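Mera cell - weekly check before recording
Checked by: Jadwiga Wilczyńska
Date: August 10, 2021
Task set: fruit boxes and card, two arms
Read by: Celeste Lagos

I've used the long form again, Celeste, so you get all my comments whether you want them or not.

1. Power and stop button

Stop button pressed with both arms holding a pose. OK
Both arms let go of power at once. OK
Button resets with a twist. OK, but stiff
Comment: I tried it three times with my left hand and once with my right, and it's a proper wrench either way. I can do it, but I'd like a drop of something on it before February, when it gets cold in that room and everything sticks. Please remember the arms sag when you hit stop, so keep your spare hand out from under them.

2. Frame and rail

Corner posts tight, no wobble. OK
Front rail bolts. OK after tightening
Arm bases square on the rail. OK
Comment: One bolt on the front rail took a quarter turn. It took a quarter turn last time too, so I've put a paint line across it and we'll see whether it's really moving or whether I just like turning things.

3. Cables

Wrist cables free through the full reach. OK
No rubbing or nicks in the covers. OK
Small connectors along the rail pushed home. OK
Cables clear of the floor where people walk. NOT OK, fixed
Comment: The network lead was lying across the walkway again. I've clipped it up. Whoever plugs in the Ragab machine, could you take it round the back of the bench and not straight over? I nearly went flying with a cup of tea in my hand (and yes, I know about the tea, it's gone back to the kitchen).

4. Grippers

Fingers close evenly, left. OK
Fingers close evenly, right. OK
Finger pads clean. OK after wiping
Grip force at the low setting. OK
Comment: Wiped both pairs with the lint-free cloths. The low setting matters with the fruit boxes because the lids buckle so easily, and a buckled lid makes a rotten example. If you hear a crackle when you pick one up, stop and let go, then mark that run as spoiled. Don't try to rescue it. The learner copies the rescue as happily as it copies everything else!

5. Cameras

Wrist cameras firm in their mounts. OK
Fixed camera not knocked. OK
Lenses wiped. OK
Marker card read by all cameras. OK on second try
Comment: The first try failed on the fixed camera, with too much shine on the card from the overhead lamp. I tilted the card a little and it read straight away. Hold it in one gripper and bring the other up close, then wait for the tone before you move anything. Please don't bend the card to get it out of its sleeve, it has to stay flat or the numbers are nonsense.

6. Backdrop and cloth

Wallpaper flat to the panels. OK
Tablecloth flat, no folds to catch a finger. OK after smoothing
Design matches the session sheet. OK
Comment: We're on strawberries for the walls and the fern cloth for the floor. I'm getting quite fond of the strawberries. The point of all this swapping is that the learner shouldn't come to rely on one plain background, so please do change it when the sheet says to, even if you're in the middle of a good run. Hider's old sheets had the same wall up for weeks and we could see it in the results.

7. Fruit and boxes

Lids shut properly. OK
No splits in the plastic. OK
Nothing sticky on the outside. OK
Comment: Lids get pressed down on every side, not just at the front. If a box is leaking it comes out of the cell, full stop. Juice on a finger pad is a slip waiting to happen, and it gets into the joints too.

8. Recordings

Disk space. OK
Spoiled runs marked. NOT OK, 6 unmarked
Total on the Peder drive matches the log. OK, 3,307
Comment: The total matches, hooray. The new batch is 155 runs and I watched 33 of them right through at normal speed. The unmarked ones all have a lid popping or a hand coming in to put something straight, and I've marked them now. Keep them, they're handy for showing new people, but they mustn't go into training.

Still to do

Loosen the stop button reset - me
Move the overhead lamp or fit a shade - Celeste, please
Look at the paint line on the rail bolt - whoever does the next check

Cell passed for recording.
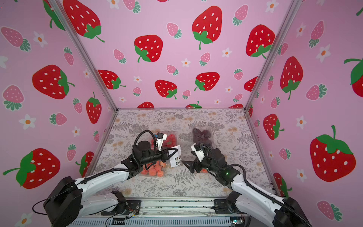
Card check between the two grippers, strawberry walls and fern cloth, fruit boxes in place.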